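November, notebook, Greria ferry chapter

Started 7:40 a.m.

Going back over the Collado to Greria crossing before the chapter gets locked. The draft we inherited says "a pleasant two-hour sail with mountain views the whole way." I don't believe the two hours and I have my doubts about the mountains.

What I have to work with: the operator's printed timetable, my own log from two crossings, Sulastri's log from one, and a pile of reader mail that mostly complains about the coffee.

Crossing time

Timetable says 120 minutes. My first crossing took 142, counted from lines off to ramp down. The second was a bit shorter but I started the watch late (my fault, I was arguing about a bag), so I'm not using it. Sulastri Osman timed hers from when the engines changed note, and that isn't the same thing as lines off. Three crossings, one number I trust. That's thin. I would still put "allow two and a half hours" in print before I'd put "two."

The Jikska people say on their site that the new boat has cut the trip considerably. No number given. Until I see one I'm treating it as advertising.

Fare

3860 one way on foot, same at the window as on the board. The draft has an older figure and a line about a cheaper return ticket. I asked for the return at the window both times and got two singles at full price. The clerk had never heard of the discount. Could be seasonal, could have died years ago. Cut it unless somebody can show me a stub.

The views

Right-hand side going out is supposed to be the one to get. On my first trip the right-hand deck was roped off and everyone stood on the left looking at a breakwater and then at fog. Second trip the deck was open, and the hills showed for the last stretch only. Sulastri saw them from about the halfway buoy. So "the whole way" goes. I'd write "on a clear day, from the second half," and even that leans on one good afternoon.
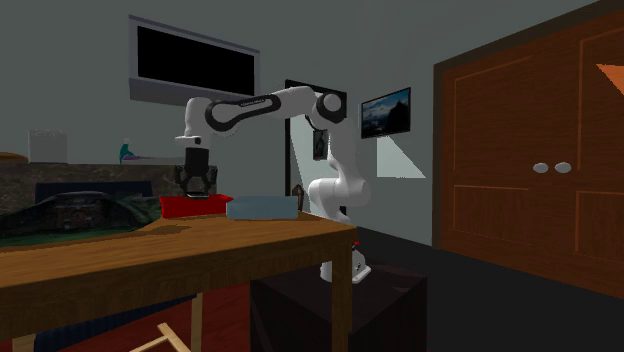
Getting to the dock

The draft says the terminal is "steps from the station." It's 700 meters, I paced it and then checked against the map. Flat, but the sidewalk quits at the fish market and you end up in the truck lane with your suitcase. Anybody with wheels on their bag should go around the back by the cold store. Sulastri disagrees and says the truck lane is fine before nine. I think she packs lighter than our readers do.

Signs for the terminal point two ways at the traffic circle. Both get you there, one past a long wall with no shade. I forgot to note which. Need to fix this on the next trip, or ask Sulastri, who may have a photo.

Boarding

The draft tells people to arrive 60 minutes ahead. I got there that early the first time and sat in a locked yard with a vending machine. Gates opened late, and foot passengers walked on more or less straight after. Second time I cut it much closer and lost nothing. But this is off season, and I don't want to be the person who told a family in August to stroll up at the last minute. Leaving the advice in for summer, softening it for the rest of the year.

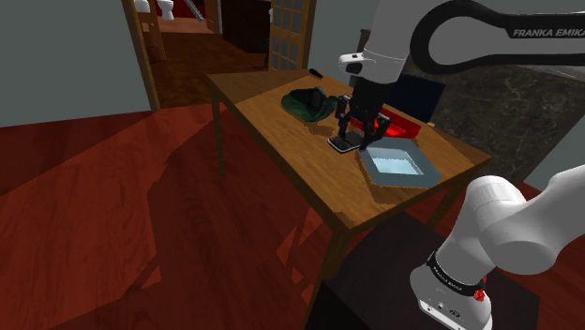
Simulated Franka Emika arm over the table, gripper closed on the small flat black object.

Food on board

Sandwiches, crackers, soup that I didn't risk. Reader mail is right about the coffee. The draft calls the cafe "surprisingly good" and I'd like to know who was surprised. Suggest: "There is a cafe. Bring something." The bakery by the station opens early and the cheese rolls hold up.

Day trip or overnight?

This is where I expect a fight at Gakitz. The chapter sells Greria as a day trip. With my crossing time both ways, the walk at the Collado end, and the last boat back leaving when it does, you get a late lunch and one lap of the harbor. The lighthouse is out unless you skip the lunch. I'd call it an overnight and say so in the first paragraph. Sulastri thinks plenty of people would be happy with the boat ride alone and lunch on the quay, and she might be right about that, the boat was full of them. Still want the hours printed so they can decide for themselves.

To do

— Third timed crossing, lines off to ramp down, both of us using the same rule.
— Ask Jikska for the actual scheduled time of the new boat, in writing.
— Look for any trace of the return fare.
— Find out if the right-hand deck is roped off often or if I was just lucky.
— Rewrite the traffic circle directions once we know which road is the shady one.

Stopped at 11:15, the phone kept going.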